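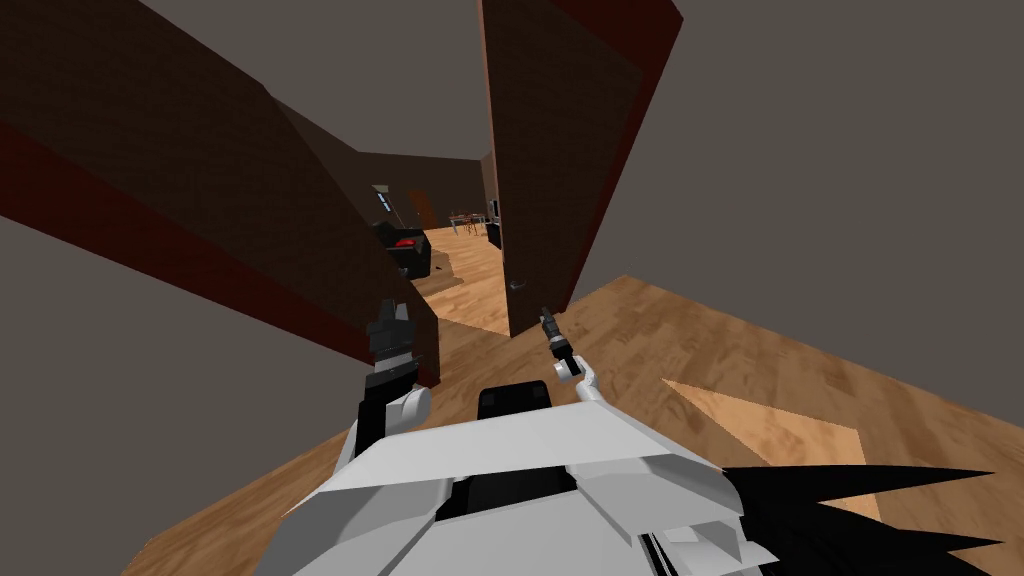

Wetelard Door and Hinge Complaints, v3

A plain-text collection of things people have written about doors in rented apartments. Doors that stick, doors that swing open by themselves at 2 a.m., doors that close only if you lift them a little and think kind thoughts. Every entry was typed by a tenant who had run out of patience, and it shows in the spelling.

What's in it

One file per building, one complaint per line. Each line has five fields, separated by tabs:

room - where the door is, in the tenant's words ("the small hall," "what they call a study")
problem - sticks, squeaks, swings, rattles, drafts, other
text - the complaint itself
answer - what the landlord wrote back, if anything
status - open, closed, or "closed," with the quotes

The quotes in the last field are deliberate. They mark complaints the landlord closed and the tenant did not. Please don't clean them up. Someone did that in v2 and it took most of a September to put them back.

The answer field is blank a lot. A blank means no reply came. It doesn't mean data is missing, though I understand the temptation.

Where it came from

The complaints started life in the shared notebook of a tenants' group in Wetelard, a neighborhood with old buildings and older door frames. When the group moved its records to Iltell, a message board with strong opinions about line breaks, half the apostrophes turned into question marks. I fixed the ones I found. If a tenant seems unsure whether the door won?t close, the tenant was sure.

Forty-four buildings are covered. The largest is the Verschueren block, which supplies more squeaks than the rest put together and has a stairwell door that gets its own category in the notes file.

Everyone in the collection agreed to have their words used. Names, unit numbers and phone numbers were taken out by hand. So were three recipes, which had been pasted in by accident and were pretty good.

How the labels were made

I read every line and picked a problem. Then I waited a week, read them all again without looking, and picked again. Where the two of me disagreed, the line went to "other." This is why "other" is so big. A door can stick and squeak, and a tired person writing at midnight rarely separates the two.

"Drafts" covers cold air. It does not cover drafts of letters to the landlord, although six of those slipped in before I noticed.

Using it

Open the files in anything. A spreadsheet program will try to turn some of the room names into dates, so tell it not to. Lines can be up to 100 words long, and the long ones are worth reading all the way to the end, where the grudge usually is.

Good uses: sorting repair requests, studying how people complain, finding out whether your own door is normal. (It's probably a loose top hinge. Try a screwdriver before you try a lawyer.)

Poor uses: deciding which tenants are difficult. They all are. They live with these doors.

Known problems

- Summer is overrepresented. Wood swells, tempers follow.
- Tenants who moved out stopped writing, so the worst doors may look better than they were.
- Sliding doors are filed under "rattles" no matter what they did.
- One building is in there twice under two spellings. I know which one. The fix is coming in v4.
- The word "again" appears so often that it is useless for searching.

Changes in v3

Put the quotes back. Split "makes noise" into squeaks and rattles. Removed a complaint about a parrot.

License

Use it, copy it, change it, say where you got it. If you're a landlord, fix a door first.

Contact: use the Omov project page | © Omov | Back to top

This site uses cookies to remember that you have already been told about cookies. [Accept] [Settings]

Comments (3)

draftyhall
My building is in here and I can confirm the "closed" quotes. Four of them are mine. Door still open.

tabs_not_spaces
The file for the Verschueren block has spaces in place of tabs toward the bottom. Took me a whole lunch break to find it. Otherwise useful, thanks.

lefthinge
Why did the parrot one get removed? It was sitting on the door, that's a door complaint.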